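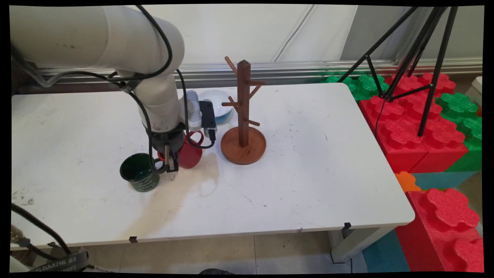 Trollotero Suggestion Box for Improv Groups

Maker: Jotel
Sold by: Talton Stage Supplies
Availability: in stock, usually sent the next working day

The Trollotero is a boxed set of printed suggestion cards for improvised theatre. It is meant for rehearsals, weekly classes and shows where you want a written suggestion to hand as well as whatever the audience calls out. The set holds 1,362 cards carrying 2,060 suggestions. Some cards are printed on one side and some on both, and the two kinds are kept in separate sections.

The cards are sorted behind 27 dividers. The front dividers cover the usual asks: places, jobs, relationships, objects, first lines, last lines and feelings. Further back are the sections for particular games, including film styles, things to sell, reasons for being late, unlikely skills, songs that do not exist and secrets that one player keeps from the rest. Three dividers are left blank for your own sections.

Cards

Each card is the size of an ordinary playing card, with rounded corners and a matt finish. The text is black on cream in a plain typeface, large enough to read at arm's length under stage light. There are no pictures or jokes on the faces. The section name is printed small along the bottom edge, so a dropped handful can be put back in order without reading every card.

Single-sided cards have a plain dark blue back and can be drawn blind. Double-sided cards are marked with a small circle in the corner. On these the two sides belong together: a place and a problem with it, for example, or a job and the person who should not be doing it. You can use either side alone.

Sample suggestions from the set:

A lighthouse with a visitor book
Retired locksmith
Two people who share a birthday and nothing else
"I thought you were bringing the keys"
The last caravan on the site
A choir that has lost its music
Someone pretending to know about wine
"We don't go in that shed"

Content

The main sections are suitable for mixed-age audiences, school groups included. A small section at the back, Late Show, contains suggestions about dating, drink and family arguments. It comes in its own paper band and can be lifted out and left at home. None of the suggestions depend on knowing a particular television programme or news story, so the set should not date quickly. The wording is British throughout.

The box

The box is grey board with a hinged lid and a magnetic catch. It opens flat, and the lid folds behind the base so that the whole thing stands on a chair or a small table at the side of the stage. The cards sit in three rows. A sloped insert holds each row at an angle for flicking through with one hand. If you take out the Late Show section, the foam block supplied fills the gap and stops the rest from slumping.

A draw tray is included. It holds a short stack of cards for one show, picked out beforehand, and has a lip at the front for the card in use.

The box is not waterproof. For carrying between venues we recommend the zipped canvas sleeve listed further down this page.

Using the set with a class

A printed booklet comes in the lid. It gives instructions for warm-ups and short games that use the cards, with a suggested group size for each. Most need no more than one card per scene. The long-form page explains how to run an opening from three cards drawn before the house opens and pinned up backstage.

For beginners the booklet suggests starting with places and relationships only, and bringing in first lines after a few weeks. Teachers who already have a course plan can ignore the booklet and use the cards as they like.

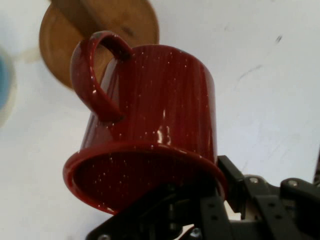
Speckled enamel mug in dark red.

What is in the pack

1,362 suggestion cards
27 section dividers, three of them blank
Hinged storage box with sloped insert
Draw tray
Foam spacer block
Booklet
Sheet of blank labels for the dividers

Specification

Card stock: coated board, matt
Print: black on cream
Weight, packed: just over 2 kg
Language: English
Assembly: none

Extras

Kumarasinghe canvas sleeve. Zipped, with a shoulder strap and a flat outside pocket for a running order. Fits the Trollotero box with the draw tray inside. Black only.

Blank card pack. Same stock and size as the printed cards, plain blue back. Takes pencil and ballpoint. Gel pens and felt tips may smudge on the coating, so leave them to dry before stacking.

Spare draw tray. Identical to the one in the box, for groups running two teams.

Replacing lost cards

Single cards are not sold separately. If you lose part of a section, Jotel will supply the full section as a refill. Quote the section name as it appears on the divider when you order. Refills for the Late Show section are sent in a plain paper band like the original. The draw tray and the foam block can also be ordered through us.

Earlier edition

The first edition had fewer sections and a slip-on lid. Its cards are slightly narrower and will slide about in the current insert, so we do not suggest mixing the two. Current refills will not fit the old box. The first edition is no longer made, and the last copies were sold in December.

Delivery and returns

Sent by tracked courier to UK addresses. Orders placed before 2 pm are packed the same day. Unused sets can be returned in their original wrapping. Once the card bands have been broken we can only accept a return for a printing fault or missing cards. Please check the dividers against the list inside the lid when the box arrives, and tell us which section is short if anything is missing.

Schools and colleges can order on account. Use the account form at the checkout and add your purchase order reference in the notes box.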